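[club-list] Re: Entry rules and paddock for the summer series

Date: May 27, 2025
To: club-list
Subject: Re: Entry rules and paddock for the summer series

Replying to the whole list, as the same points have come to me off list from several drivers. The original message is quoted in pieces with my answers under each. It's long, so if you only race the junior classes you can skip to the part on transponders and then the part on tires.

> I see the calendar has us at Cotness for rounds 2 and 3 back to back.
> Last year we had a month between them. Is that final? Some of us
> travel a long way and would have to take time off work twice in a
> row.

It is final. Cotness is resurfacing the lower hairpin and the pit exit, and the circuit only had two dates open before the work starts. We could take both or lose one. Losing one would have left us with five rounds, and the rules say a championship needs six to count for the national ranking.

To make the travel easier, the paddock will stay open between the two meetings. You may leave a trailer or an awning in your spot at your own risk. The circuit locks the main gate at night but there is no guard. Take engines and tools home with you. If you plan to leave anything, put your race number on it and tell the entries desk before you go.

> What is the paddock charge this year? The form says one thing and
> the web page says another.

The form is right. The web page still had last season's figures and has now been corrected. The paddock charge is 700 for the full season, paid with your first entry, and it covers one kart spot with power. A second spot for the same family is charged at the same rate. We looked at a discount for second spots and the numbers didn't work, as we pay Cotness by the spot and not by the team.

If you've already paid the old amount, you don't have to send the difference now. It will be added to your round 2 entry.

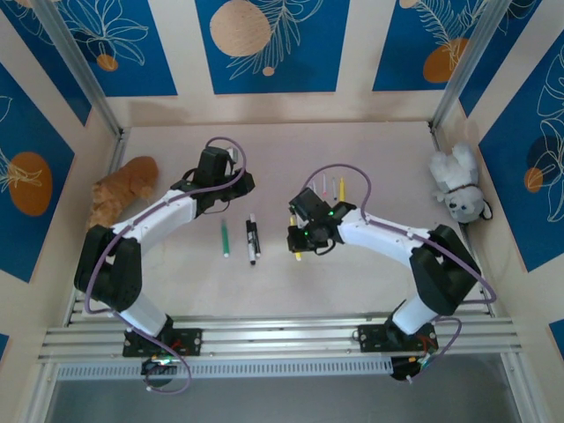 Power in the paddock is for battery chargers, lights and laptops. Tire warmers are banned in all classes, as before. Kettles and heaters trip the breaker for the whole row, and at the January test that cost one row most of its morning. If you want hot water, use the clubhouse.

> Are the Veklow transponders required now or can we still use our
> own?

You can use your own if it is one of the types on the list in the regulations and it is charged. The club has bought a set of Veklow units for drivers who don't have one, and they can be rented by the meeting. Pick up at sign-on, return at the end of the last heat. You leave your license as a deposit and get it back with the return.

A few notes on fitting, as scrutineering found a lot of them in the wrong place at the test:

The transponder goes on the back of the seat, upright, with the bottom edge no more than 25 cm from the ground. Not on the side pod and not under the floor tray.

The clip has to be locked with the pin. Tape alone will not pass.

Your transponder number must match your entry form. If you change units between sessions, tell timing before you go out on track. If you don't, your laps may go to someone else, and we will not move them back after the results are posted.

A driver who goes out in qualifying with no working transponder starts the first heat from the back. We'll make one attempt to show a board to a driver who isn't being picked up, but it's up to you to have it working.

> My daughter is moving up from cadet to junior. Does she keep her
> number? And does she have to do the novice starts again?

She keeps her number if nobody in junior holds it already. The entries desk will tell you by reply when you enter. If it is taken, the driver who scored points with it in that class last season has first claim.

On novice starts, a driver who moves up a class starts one meeting from the back of the grid, with the novice plate on the rear bumper. At the next meeting the driver takes the grid spot earned. That is shorter than for a brand-new driver, who does three. It applies even if the driver won the class below. Speeds are a good bit higher in junior and the first corner at Cotness is narrow.

> Tires. Can we please have a clear answer on how many sets and
> whether the ones from last year can be used for practice.

One set of slicks per meeting for qualifying, heats and final, plus one spare front and one spare rear. All of them are logged by bar code before qualifying. Wet tires are free in number but must be the type in the regulations.

Practice is open. You may use last year's tires, or anything else of the right make and compound. They don't need to be logged.

The control tire is still the Kernora. The price from the circuit shop has been held until the end of the series. You can buy them elsewhere, but they must come with a readable bar code. If the code is worn off or covered in rubber, the tire will be treated as not logged, so wipe it before you bring it to the line.

A damaged tire can be replaced with the logged spare without asking. If you need a second replacement, see the chief scrutineer with the damaged tire in hand. Don't throw it in the bin first. We had three drivers do that last season and none of them could be helped.

> Is there any change to how points are scored? I heard that the
> worst round would be dropped again.

Yes, one round is dropped. There is one change from last season: a round where you were excluded can't be your dropped round. It stays in your total as a zero. A round you didn't enter can be dropped, and so can one where you broke down.

Heats score as before. The final is worth more than it was – the full table is in the regulations, page 4. Ties are settled by number of final wins, then second places, and after that by the result of the last final of the season.

> Last thing. The insurance number on the old form was 847. Is that
> still the one to give to the license office?

No. Policy 847 ended with last season. The new one is 2953, and it's on the front of this year's form. If you already sent in a license request with the old number, write to the license office and give them the new one. They will correct it without a fee if your license hasn't been printed yet. Once it has been printed you'll have to ask for a replacement, and they charge for that.

The new policy also has a change that matters to mechanics. Anyone who goes past the dummy grid needs to have signed on and needs to be wearing a wristband. Last season the wristband was enough for the whole family. Now it is one per person, and the name has to be on the sign-on sheet. Children under 14 who aren't racing can't go past the dummy grid at all.

That covers the quoted message. Some other points for rounds 2 and 3 now follow.

Schedule for both days at Cotness

Gates open at 6:30. Sign-on is from 7:00 to 8:00 and closes on time. Drivers' briefing is at 8:15 in front of the race office, and missing it means a start from the back in heat one. Practice starts at 8:45 with the cadets.

Engines may not be started before 8:30, not even on the stand. The circuit has a noise agreement with the houses along the Tse road and the club signed the same paper. The first breach is a fine and the second is exclusion from the meeting.

Lunch is 45 minutes at both meetings. Racing ends at 5:30. If we lose time to rain or a long red flag, the heats will be cut by two laps each before any final is cut.

Parking and arrival

Come in by the Tse road. The back lane is closed to trailers by the farm and you will be turned around. Once unloaded, vans may stay on the spot if they fit inside the lines. Trailers go to the upper field. Please leave the fire lane clear from the gate to the scales – it was blocked twice at round 1.

Spots are given out by class, with the cadets nearest the clubhouse. If you want to be next to another team, both of you have to say so on the entry form. We can't move people on the day.
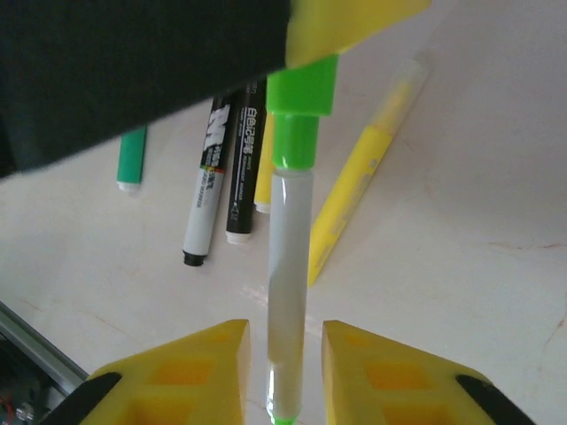 Fuel

Fuel for all classes must come from the station named in the regulations, bought on the day or the day before. Keep the receipt. Samples will be taken from at least one kart per class after the final. Mix your oil away from the grandstand side, where the ground drains to the stream, and put a tray under the can. The circuit will bill the club for any spill and we'll pass the bill on.

No more than 20 liters may be kept in any one awning, in metal cans or approved plastic ones. Each awning needs one fire extinguisher, in date and standing where it can be reached from outside.

Weights and scales

The scales will be open from 7:15 on both days, and you can use them as often as you like until qualifying. They are the reference for the meeting, even if your own scales at home say something different. After each heat and the final, drive straight to the scales. Don't stop in the awning, and don't take anything from a mechanic on the way, including a drink.

Lead has to be bolted to the seat with two bolts for each piece, with large washers and lock nuts. Any piece that comes off on track costs the driver the result of that session.

Marshals

We are short for round 3. Each team with two or more karts is asked to bring one adult who can take a post for half the day. Training is at 7:30 by the flag hut. Those who work a full day get lunch and a 50 percent cut on one driver's next entry fee. Write to the entries desk with your name and the half of the day you can do.

Entries

Entries for round 2 close at noon ten days before the meeting. Late entries are taken if the class has room, with a surcharge. Round 3 entries close on the same day as round 2. I know that is early, but the circuit wants both lists together.

If you withdraw before closing, you get the full fee back. After closing you get half, or all of it with a doctor's note. The paddock charge is not refunded once the first round has been run.

Please send further questions to the list so that everyone gets the same answer. Questions about a particular license or a payment should go to the entries desk directly.

Entries desk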